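Objects and Surfaces, Unit 2: Bowls, Gloss and Soft Things
Handout prepared by Covadonga Quintana, Arroyo Studio Course
Revised 9/4/22

Welcome back! Last unit we drew plain white crockery, and you all got very good at quiet shadows. Now for the fun part — shine. A glazed bowl is one of the best teachers you can have at home, and most kitchens have one hiding at the back of a cupboard.

Start by looking at the highlights before anything else. On a dark, glossy surface they carry nearly all the information about the curve. A broad patch of glare and a thin bright streak can sit side by side in the same bowl, and the streak will follow the curve as faithfully as any line you could draw.

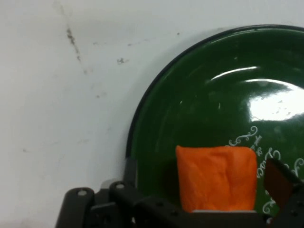 Fig. 1. Dark green bowl with black rim, white script lettering and a soft orange object.

Look how differently the two surfaces take the light! The green throws it straight back, while the orange breaks it up into lighter and darker patches. Then there is the shadow to the left of the orange, lying on the green. Mix that one from your green. Please don't reach for black.

Lettering: treat it as part of the surface. The band of script curves with the bowl, so sketch the curve first and hang the swirls on it afterward. You don't need every letter.

Rim: one confident arc, drawn from the shoulder. Marcelino Urquijo's warm-up from June (ten big arcs on newsprint) is perfect here.

For next session
— One study of a shiny bowl with something soft inside it, up to 66 minutes.
— A second study, highlights only, on gray paper.
— Read the Plustthorpe notes on reflected color, first half.

Bring both studies, even the one you hate. Pendo Mfaume will have spare gray paper in room 2.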